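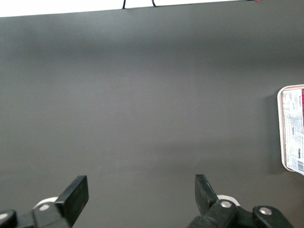 3 min read

13 Nov 2019

Bring back the boring counter

Went to renew my parking permit in March. Simple thing. Form, check, stamp, home. Except the Flaltaddale town office doesn't have a counter anymore. It has a "welcome zone." Two soft chairs, a screen, a plant. You type your name into the screen and then you sit, and a person comes to find you, eventually, and asks what you typed.

I miss the counter. I'm going to say that plainly and take the mail I get for it.

A counter tells you where to stand. It tells you where the line starts. You put your papers down on it, the clerk turns them around, you both look at the same thing. Took maybe four minutes, most years. In the welcome zone I filled out the form on my knee and the pen went through.

The remodel cost the town $3,712 just for the check-in software, which is called Hasten. Yes, really. It does not. That's not counting the chairs. And I know, $3,712 is nothing in a town budget, I've read the budget, but 602 permits went out last year and I'd bet most of those people already knew the way to the desk.

It's everywhere now. The bank on Pavlović Street took out its tellers' windows and put in "pods". The pharmacy has a kiosk that wants my birthday twice. Ovano, where I used to buy shoes for the kids, got rid of the register completely, so you wander around holding a box until somebody with a tablet notices you. Last time I put the box back and left. One lost sale, who cares. But I wasn't the only one wandering.

The argument for all this is always that counters are a barrier. Us on one side, them on the other. Cold. Well ok. Some people did get treated badly across a counter, I've seen it, a clerk can make three feet of wood feel like a moat. But you knew who was being rude to you, and you could ask for the next one up. Try that with a screen.

And the older folks. We are a town of some 3,000 and a good share of them do not want to type thier name on glass with a line forming behind. So they don't go. Or they send a daughter.

I asked at the meeting if we could have one plain desk back. Just one, by the door, staffed mornings. Was told it would be "looked at in the next phase." Fine. I'll be at the next phase. Bring your permit forms.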